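Crônicas de Villau: corpus de ficção fantástica em português

LEIAME, revisão de 21 de abril de 2026

Resumo

Este repositório reúne 469 textos ambientados em Villau, um continente de fantasia escrito a muitas mãos num fórum que já saiu do ar. São contos, cartas, trechos de crônicas falsas, cardápios de taverna, duas liturgias e um tratado sobre impostos de ponte que é, para desgosto dos autores de batalhas, o texto mais citado pelos outros textos. Tudo foi escrito originalmente em português, com exceção das falas dos anões, que foram escritas em consoantes.

O corpus serve para quem estuda ficção colaborativa, continuidade narrativa ou a resistência do leitor a prólogos.

Conteúdo dos arquivos

textos/ guarda um arquivo por texto, em UTF-8, sem formatação. O nome do arquivo é o título abreviado, sem acentos. Quando dois contos tinham o mesmo título (há muitos "O Despertar"), acrescentamos o reino onde a história começa.

metadados.csv traz uma linha por texto. As colunas estão explicadas logo adiante.

glossario.txt lista topônimos, dinastias, moedas e palavrões. Os palavrões foram a parte mais fácil de padronizar, porque havia consenso.

contradicoes.txt registra os pontos em que um texto desmente outro. É o maior arquivo do repositório depois da pasta de textos, e cresce mais depressa do que ela.

mapas/ ficou de fora desta revisão. Existem quatro mapas, todos desenhados com carinho e incompatíveis entre si. Num deles o mar fica a leste.

Colunas de metadados.csv

titulo: como aparece no original, inclusive com reticências.

autoria: apelido usado no fórum, trocado por um código. São 20 autores no total. A tabela de correspondência não é distribuída.

reino: Zitow, Bakalis, Sirnano ou "fronteira". Usamos "fronteira" também para histórias passadas em navios, em sonhos e dentro de um dragão.

era: Antes da Queda, Durante a Queda, Depois da Queda. A Queda de quê é matéria do arquivo de contradições.

genero: conto, carta, crônica, canção, documento. "Profecia" era uma categoria à parte até percebermos que quase todo conto tinha uma, e então virou a coluna seguinte.

profecia: 0 se não há, 1 se há, 2 se há e rima.

canon: "aceito", "disputado" ou "apócrifo". Leia a seção sobre cânone antes de filtrar por esta coluna, e leia de novo depois.

extensao: contagem de palavras. Textos com menos de 200 palavras foram excluídos, o que eliminou a maioria dos haicais élficos e melhorou bastante o humor da equipe.

Os três reinos, para quem vai anotar

Zitow fica no norte, tem neve, muralhas e personagens que falam pouco em parágrafos longos. A nobreza divide-se em nove casas, cada uma com um animal no brasão. A casa da lontra foi criada como piada e hoje tem mais descendentes do que as outras, o que também se diz das lontras.

Bakalis é a república mercantil. Foi lá que nasceu o tratado sobre impostos de ponte. As histórias de Bakalis costumam ter diálogos bons e finais apressados; os autores alegavam que um mercador não perderia tempo com epílogo.

Sirnano é uma floresta, ou um arquipélago, conforme a era. A explicação oficial, uma inundação, foi acrescentada por um autor que morava na versão arquipélago e não queria reescrever nada. As personagens de Sirnano têm nomes com apóstrofo. O glossário registra cada nome com e sem o sinal, já que os próprios autores se esqueciam dele a partir da segunda página.

Limpeza e normalização

Corrigimos erros de digitação evidentes e deixamos intactos os arcaísmos, mesmo os que nunca existiram. "Vossa Graçidade" permanece como está. A acentuação segue o acordo ortográfico vigente, mas o trema foi mantido nos textos em que caracteriza a fala dos feiticeiros, que tremem mais do que o resto da população.

Notas do autor no meio da narrativa ("gente, desculpa a demora, semana de prova") foram movidas para o final do arquivo, depois de uma linha com três asteriscos. Não as apagamos. Em vários casos são o trecho com mais tensão dramática.

Assinaturas, emoticons e citações de outros usuários foram retirados. Uma citação sobreviveu porque o conto seguinte inteiro responde a ela, em verso.

Sobre o cânone

O fórum decidia por votação se um texto era canônico. O sistema funcionou até um dezembro em que dois autores mataram o mesmo rei na mesma noite, com armas diferentes e em cidades diferentes. A votação empatou. Desde então o rei está "disputado", e a coluna canon reflete o melhor que pudemos apurar nas discussões arquivadas.

Convém não tratar "apócrifo" como sinônimo de ruim. Muitos apócrifos perderam a votação só por contrariar a genealogia de alguém influente. O conto do barqueiro cego, que consideramos o melhor do corpus, é apócrifo porque menciona uma ponte num rio onde o tratado não cobra imposto.

Usos sugeridos

Detecção de contradições entre textos longos. O arquivo contradicoes.txt indica os dois trechos em conflito e o tipo de conflito: data, lugar, parentesco, estado de saúde. O último tipo cobre principalmente mortos que dão opinião.

Estudo de estilo por autoria. Os códigos são estáveis em todo o corpus. Cuidado com os textos escritos em dupla, em que a alternância ocorre de parágrafo a parágrafo e às vezes é hostil.

Reconhecimento de nomes próprios inventados. Os resultados com ferramentas comuns são fracos e divertidos. Bakalis é quase sempre identificada como pessoa.

Usos desaconselhados

O corpus não serve de amostra do português contemporâneo. Ninguém ali toma café, todos tomam hidromel, e a segunda pessoa do plural aparece com uma frequência que assustaria um padre. Também não recomendamos usar as cenas de medicina, navegação ou culinária como referência para coisa alguma. O ensopado de Zitow leva cicuta em três receitas independentes.

Problemas conhecidos

A extensão dos textos varia muito. Há um romance inteiro marcado como "carta" porque começa com "Querida irmã". Pensamos em mudar o gênero, mas a irmã responde.

Alguns textos de Sirnano terminam no meio do enredo. Os arquivos estão completos; os autores entraram na faculdade.

A coluna era está vazia quando a personagem viaja no tempo mais de uma vez. Aceitamos sugestões, desde que venham sem diagrama.

Há cenas de batalha com violência moderada e descrições de banquete com violência tipográfica. Não há conteúdo sexual explícito, apenas tensão entre rivais que dura, num dos casos, desde antes da Queda.

Licença e remoção

Todos os autores incluídos autorizaram a redistribuição para leitura e pesquisa sem fim comercial. Quem quiser retirar um texto pode pedir pela página do repositório, e ele sai na revisão seguinte. Já houve um pedido de retirada de um adjetivo. Foi atendido.

Mudanças nesta revisão

Padronizamos a grafia de Sirnano, que aparecia também como Sirnanno e, numa canção, como Sirnanô, por causa da rima. A canção ficou como estava.

Separamos a casa da lontra da casa da doninha, que o script anterior juntava.

Incluímos as notas de rodapé do tratado sobre impostos de ponte. São mais longas do que o tratado e contêm um romance entre dois fiscais.

Retiramos uma profecia duplicada. Cumpriu-se duas vezes, mas basta uma.

Como contribuir

Correções de metadados são bem-vindas e costumam ser aceitas depressa. Novas contradições devem citar o arquivo e o parágrafo de cada lado. Não aceitamos textos novos: o mundo está fechado, por mais que a sua ideia explique o rei. 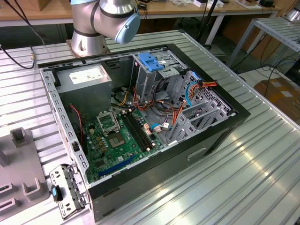
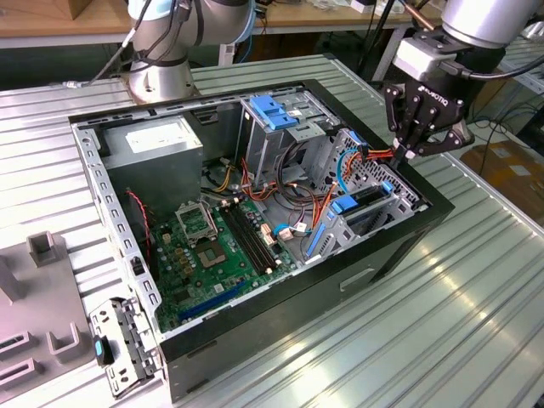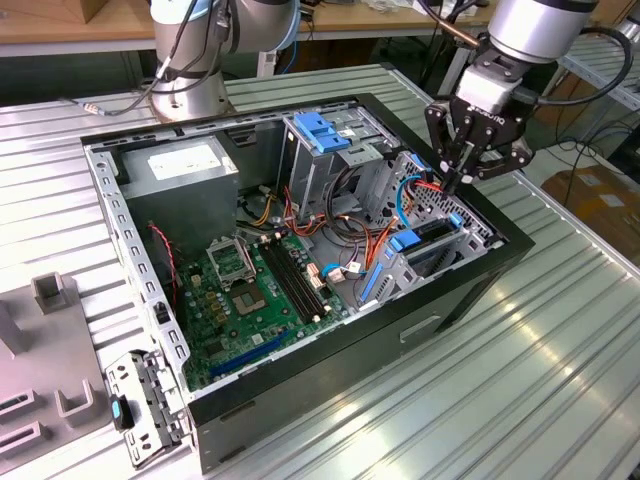 Gabinete aberto, deitado na bancada.

Por onde devo começar a ler, se nunca visitei Villau?

Comece pelo tratado sobre impostos de ponte, que apresenta os três reinos e quase todos os rios. Depois leia o conto do barqueiro cego e siga para Zitow, deixando Sirnano para o fim, com o glossário aberto ao lado. Os textos de era "Durante a Queda" fazem mais sentido depois de alguns de "Antes da Queda", embora a ordem em que foram escritos tenha sido a contrária.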